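Kodeck open day: a look at the Badon towel folding package

Saturday, April 19, 2025

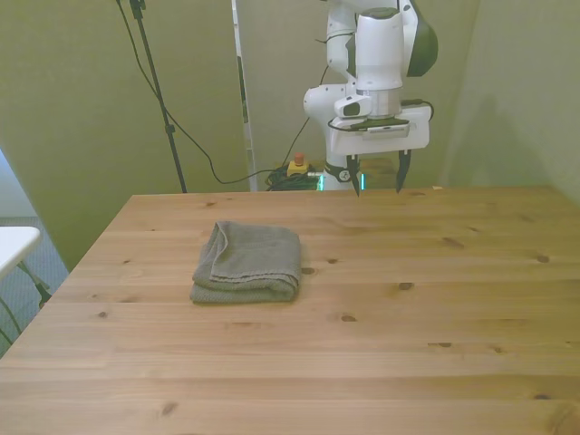
I went to the Kodeck open day mostly for one item on the program, the Badon package. We run linens for a group of small hotels and the folding table is where our people spend most of their shift. A supplier had sent me the leaflet twice, so I signed up for the 10 o'clock group.

Kodeck has the ground floor of a building behind the bus depot. Parking is on the street. You sign in, get a sticker with your name on it and wait by the coffee until the group is complete. Our guide was Elif Naz Öztürkmen, who works on the customer side and had clearly answered most of our questions before. She didn't rush anyone.

What Kodeck sells under the Badon name is a package: one arm, a two-finger gripper, a camera on the gripper, the software and two days of training on site. You supply the table and the power. The arm in the demo area was white with gray joint covers, and the camera sits right on the side of the gripper housing. I had expected a camera on a mast over the table, as in the system we looked at two years ago, so I asked about it. Elif Naz said a second camera is available and that they recommend it for anything bigger than a bath towel.

The table there was plain wood planks with knots in them. Someone in the group asked whether you need a special surface. The answer was no, but it should be matte, and it should not be close in color to the linens. That rules out our current tables, which are white. Gray on light wood is an easy case and I would have liked to see white on white.

The software is called Ivo. You teach it a fold by guiding the arm through the motions by hand, several times, and then correcting it. According to Kodeck a new fold takes up to 155 minutes to teach, and the standard package comes with hand towel and bath towel folds already in it. Fitted sheets are not supported. They said so before we could ask, and I gave them credit for that.

On speed I got a straight answer too. One towel takes 29 seconds from flat to folded. Our staff are a good deal faster than that. Kodeck's argument is that the arm can work through the evening when we have no one in, which is fair, but somebody still has to lay the towels out or you buy the feeder. The feeder is made by Gezer and is quoted separately. It was not at the open day.

The service contract is yearly and covers remote support and one visit. Gripper fingers count as wear parts and are not included. I asked for the price of a set and was promised it by email.

We had a sandwich lunch, then a short talk on safety. Plan for floor space around the table and decide early where the cables will run. The emergency stop is a separate box with a red button, and they advise mounting it where the operator can reach it without leaning over.

For us it is too early to order. I have asked for a trial with our own towels, all white, in July, and Kodeck has said that should be possible if we bring at least 159 pieces of mixed age. I will write again after that.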